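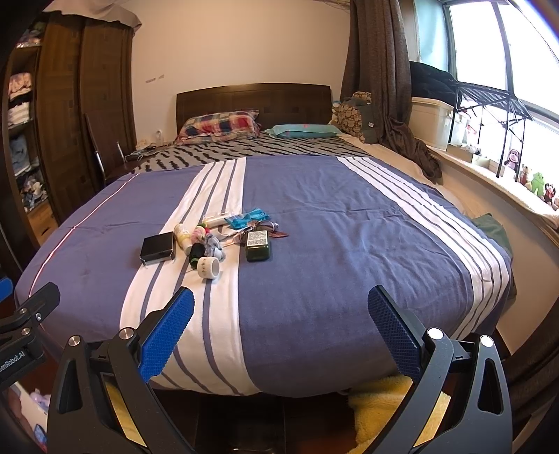 Extra Costs in Home Sale Listings: A Comparison of Bainbridge and Hulen

Project report, Introduction to Property Markets
Supervisor: Liam Bunting

Summary

This report studies how clearly the sale listings for apartments and small houses inform the buyer of the costs which come after the purchase. I read 162 listings from two neighboring districts, Bainbridge and Hulen, and I recorded which costs were given as an amount, which were only mentioned in words, and which were missing. Of all the listings, 54 gave no amount for any cost except the asking price. Listings in Hulen were in general more complete than listings in Bainbridge, and I try to explain why in the discussion.

Background

When my parents bought their apartment, they compared mainly the price and the floor area. The monthly fee to the building they learned only when they were already at the office to sign the first paper. This was in another country and many years ago, but it gave me the idea for the project. I wanted to know if a buyer today, who looks only at the listing on a phone, can make a fair comparison between two homes.

In our course we learned that the asking price is only one part of the cost of owning a home. Two apartments can have the same price and very different monthly fees, and after some years the cheaper one may not be the one which looked cheaper. For a buyer with a small budget this difference is important already in the first month.

Bainbridge consists mostly of older apartment buildings near the river. Hulen was built later and has many row houses and some newer apartment blocks with shared parking. The asking prices are similar enough that many buyers look in both districts at the same time.

Research questions

The first question is which costs are given as an amount in the listing. The second question is if there is a difference between the two districts. The third question was added later, after a discussion with Mr. Bunting: does the length of the listing text have any connection to how much cost information it contains?

Method

I collected the listings in December from two websites, Lostico and Zoko. Both sites allow the seller or the agent to write a free text, and both have a table of facts under the text. On Lostico the table has a separate line for the monthly fee. On Zoko there is only one line with the name "other costs," and the seller can write anything there or leave it empty.

I looked for 5 kinds of cost in every listing:

- monthly fee to the building or to the owners' association
- yearly property tax
- heating and hot water
- parking
- repairs which are already decided but not yet paid

For each kind I gave a mark. "Amount" means that a number was written somewhere in the listing. "Words" means that the cost was mentioned but without a number, for example "low fees" or "parking can be rented." "Missing" means that I found nothing. If the same home was on both websites, I counted it only once and used the version with more information. I read every listing two times, with a week between, because in the first reading I was not always consistent with the mark "words." The marks from the second reading are used in this report.

I left out homes sold at auction and homes which were still under construction.
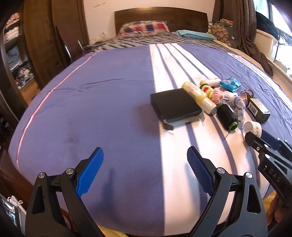 Can a buyer work out the full monthly cost from a listing alone?

In most cases the buyer can work out only a part of it. The fee to the building is often given, but heating and decided repairs are usually left out, and these two can be large in an older building. The buyer has to ask the agent for the missing amounts.

Results

The monthly fee was the cost most often given as an amount. This was true in both districts and on both websites, but more on Lostico, where the line in the table is separate and an empty line is easy to notice.

Property tax came second. Here the listings were not uniform. Some gave the tax for the last year, some gave an estimate, and several did not say which year they meant. I marked all of these as "amount," but I want to note that a buyer cannot always compare them.

Heating was given mostly in words. The expressions "economical heating" and "well insulated" appeared many times. In Bainbridge, where many buildings have one shared boiler, the heating is sometimes a part of the monthly fee, and then the fee looks high compared with Hulen. Only a few listings explained this. A reader who does not know it may think that the Bainbridge apartment is more expensive to live in than it is.

Parking was clear in Hulen and unclear in Bainbridge. In Hulen a place often belongs to the home and is included in the price. In Bainbridge the texts said that parking is "available nearby," which can mean a free street, a rented garage, or a permit from the city.

Decided repairs were the weakest point. Almost no listing mentioned them with an amount. When a repair was mentioned, it was normally already finished and was presented as an advantage, for example a new roof.

As written in the summary, 54 listings had no amount for any of the costs. This is exactly one third of the material. The larger part of them came from Bainbridge and was published on Zoko.

Length of the text

I expected that longer texts contain more cost information. I did not find this. The longest texts described mostly the view, the light, the kitchen, and the neighborhood. Some of the shortest texts, with only three or four sentences, had a complete table. It seems that the table and the text are filled in with different purposes, and maybe by different persons in the office.

Calls to agents

To see how difficult it is to get the missing amounts, I called the agents for 20 listings where at least one cost was missing. I presented myself as a student and said that I am not a buyer. This probably had an influence on the answers, and an agent may have more patience with a real customer.

Most of the agents answered politely. The monthly fee and the tax they could usually tell me at once or find within a few minutes. For heating, the common answer was that it depends on the person who lives there. This is correct, but the bills of the last winter would still be useful for a buyer. About decided repairs, several agents said that the information is in the minutes of the owners' association and that a buyer receives these minutes after a serious offer. One agent asked me to call again after 4 p.m., when the colleague responsible for that home would be in the office, and then I received all amounts.

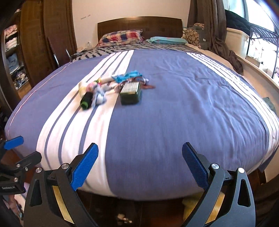 Discussion

The difference between Bainbridge and Hulen can have more than one cause. The buildings in Bainbridge are older, and the division of costs between the owners is more complicated there, so it takes more work to write it clearly. Another possible cause is the website. Bainbridge homes were more often on Zoko, and the form of Zoko asks for less. With my material I cannot separate these two causes. For this, I would need a larger number of homes which are published on both sites, and I had too few of them.

I also think that sellers have a weak reason to publish a high fee. If all the other listings leave the line empty, the one with a number looks worse. A required line in the form would make the situation equal for all sellers.

Limits of the study

The listings were collected in one month only, and in winter fewer homes are for sale. It is possible that listings in the spring are written with more care, or with less. I did not check if the amounts were correct, only if they were given. I made all the marks alone, and another reader could have put some listings in a different group, mainly between "words" and "missing."

Suggestions

A website could have separate lines for all the costs in my list, with the choice "included in the fee." The year of the property tax should be written together with the amount. For buyers, I would suggest to ask for the heating bills and the minutes of the association before the second visit, in writing, and to compare homes by the monthly total.

If I continue the project next term, I would like to repeat the collection in the spring with the same marks and a second reader.

Acknowledgment

I thank Mr. Bunting for the comments on the first version and for the help with the text of the phone calls, and the agents who gave their time.

Contact the department office | © Property Markets student projects | Back to top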